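Trulley is looking for participants: tidying and sorting sessions, spring round

Posted 3/21/23
Place: Trulley workshop, Marinho building, second floor
Time needed: two visits of up to three hours each
Pay: $20 an hour, plus bus fare

What the study is about

Trulley works on machines for ordinary chores. We want to find out which jobs around a home or on a shop floor a machine can take over now, which ones it can do only with someone standing by, and which ones should be left alone for the time being. Our list has 292 chores on it. It runs from putting cans back on a shelf to matching socks, wiping a counter, clearing a play corner and restocking a bin of screws.

We have our own opinions about the list, and they are the opinions of people who spend their working day with machines. For this round we need people who do the chores.

What you will do

On your first visit you work through a set of small jobs at a table, by hand, at your own speed. After each one you tell us how hard it was, how much you had to look, and what you would call a good enough result. Some people think a toy shelf is tidy when nothing is on the floor. Others want every color in its own box. We need both kinds of answer written down.

On your second visit you give instructions. You tell a machine in plain words what you want moved and where, and you score what it does on a scale of 1 to 5. You don't touch the controls. A member of staff runs the session and can stop it at any point.

The table jobs are simple on purpose. Moving a heart or a star from one side of a board to the other takes a child two seconds. A machine has to find the right piece, reach it without knocking its neighbor, and leave it where you said. If it can't manage that, it has no business near your dishes. 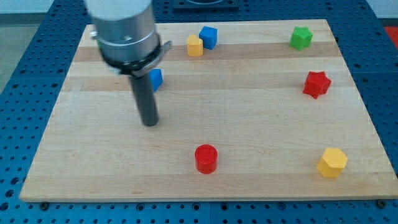 One participant from the October round wrote on the feedback form that moving pieces about on a board told her very little, and that she would believe in household machines when one could empty her dryer and fold a fitted sheet. We think that is a fair point. Cloth is a lot harder than solid pieces, and folding is near the bottom of our list for now. We have added two laundry jobs to the first visit so that we at least have good notes on how people do them.

Who can take part

You should be 18 or older and do a fair share of the chores in your home, or work in a store, stockroom, kitchen or small factory. We would especially like to hear from people who stock shelves or pack orders for a living. We had too few of them last time.

You need to be able to sit or stand at a table for 20 minutes at a stretch. Chairs of different heights are available. Glasses and hearing aids are fine. The sessions are in English, but you don't have to be a native speaker — we want a range of ways of saying the same thing.

No technical background is needed. If you work for a company that makes or sells robots, please sit this one out.

What we record

We record your voice, your hands at the table and your scores. Faces are not recorded. Recordings are stored under a number and shared only with Drosasitz, our partner for the speech part of the work. You can ask for yours to be deleted up to the day the report goes out.

Pay and practical matters

You are paid at the end of each visit, including the first one if you decide not to come back. Sessions that run short are paid in full. Please wear closed shoes and tie back long hair. Bags and coats go in the lockers by the door.

Parking behind the building is limited. The Clelport bus stops across the street, and the elevator is to the left of the main entrance. Children can't come into the workshop.

How to sign up

Fill in the short form at the front desk or ask for one by mail: Trulley, Room 508, Marinho building. Tell us which chores you do most often and which one you would hand over first. Mornings fill up quickly, so give us a second choice of time if you can. We have room for around 20 people and will answer everyone, including those we can't place in this round.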